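Storing small household odds and ends in one open bin

Periklis Galanis
Posted in Home storage, December

I have one open grey bin, rectangular, that takes all the small items with no other home. It sits on a timber table. Finding anything means turning the contents over by hand. Dividers or separate boxes? I would sooner keep the single bin. Internal depth is 15 cm.

Dionysis Raptis
9 replies in this topic

Keep the bin and control the fill level. With small mixed items, retrieval time depends on how many layers you have to move. One layer spread over the base can be searched by eye. Two layers cannot.

Procedure:
Empty the bin completely.
Remove anything longer than the short side.
Return items until the base is covered, then stop.
Whatever is left over goes in a second bin or out of the house.
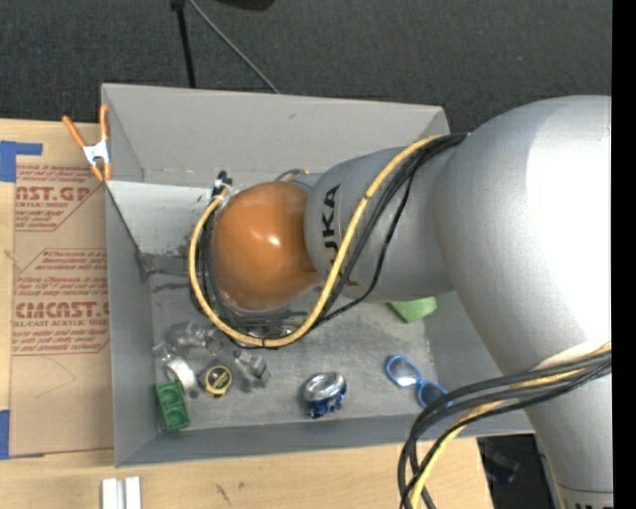

Fixed dividers cost base area and suit items of one size. For mixed sizes I leave the base open and put only the smallest pieces (screws, batteries, keys) in a lidded tub. The Dandmont tub holds up to 100 small screws and stands upright in a bin of your depth. Put felt under the bin if it gets dragged across the timber.

Taststead

dividers. got the Nanness ones, 11 dollars, cut them with scissors. they slide a bit

Periklis Galanis

Emptied it at 9 pm and sorted as described. The leftovers filled a shoebox. Will try the tub before buying dividers. Does the lid on the Dandmont come off fully or is it hinged?

Dionysis Raptis

Hinged. The older grey-lidded one comes off.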